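Open day at the Murndale pumping station

We drove out to Murndale in February for the open day at the old pumping station, which the local history society runs once a year. It is an hour from Lorkport by the inland road, the last part of it gravel. Parking was in the paddock beside the dam wall, and there was plenty of room when we arrived just after nine.

Entry was $5 for adults and free for kids. The money goes towards the boiler house roof, where the corrugated iron has rusted through on the western side. A tarp has been over the worst of it for two winters.
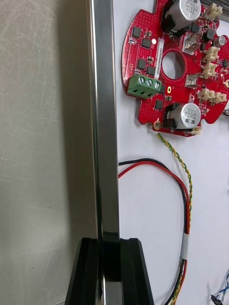
Getting in and looking around

The station was built to lift river water to the reservoir above the town. According to the sign at the gate it went into service with two steam engines, and a third was added when the cannery opened. The cannery closed long ago and its site is now the caravan park. Electric pumps took over the work and the steam plant was left standing, mainly, we were told, because it would have cost too much to cut up.

You start in the boiler house and follow a painted line through to the engine hall. The steps between the two are steep and there is only a handrail on one side. Anyone with a pram has to go back outside and come in by the coal door.

The engine hall is the best part. The beams have been repainted dark green, matched to a patch found under a bearing cap, and the brass has been cleaned but not lacquered. One engine is turned over on compressed air at eleven and again at two. It makes much less noise than I expected, mostly a slow knock and a hiss. We stayed for both runs. The second was less crowded and you could get right up to the rail.

A room off the hall has the records. The logbook for the first engine is open under glass at a page of neat entries for coal, water lifted and hours run. The last line on the page gives the day's coal as 1,902 pounds. There are also drawings from Antoniuk, the foundry that supplied the pipework, on linen that has gone the colour of tea. I would have liked longer with these, but the room holds only a few people and there was a queue.
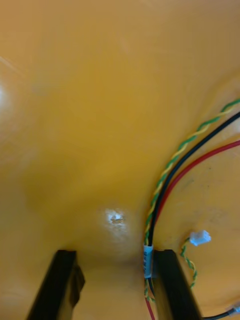 After that we walked the pipeline track. It follows the original main uphill to the reservoir and takes 25 minutes at an easy pace, with no shade until the top. Take water, as the tap at the picnic tables was not working. The first stretch of pipe is still in place, riveted, with the joints packed in lead. Past the second gate it has been replaced with modern pipe and there is less to see.

The reservoir itself is fenced, but there is a lookout with a view back over the valley. A board explains that it held 3,000 megalitres when full and that the bank was raised after a wet year nearly took it over the top. The valve tower still has its hand wheels. The one at the front has the name Hekon cast into the rim.

Lunch was a sausage sizzle by the gate, with scones in the old superintendent's cottage. The cottage has been furnished with donated pieces and the kitchen range is in working order. The scones had sold out by one.

We left after the two o'clock run. Allow 6 hours if you want to see both engine runs and walk to the reservoir, or half that for the buildings alone. Closed shoes are required in the engine hall and they do check. There is no fuel in Murndale, so fill up before you leave the highway.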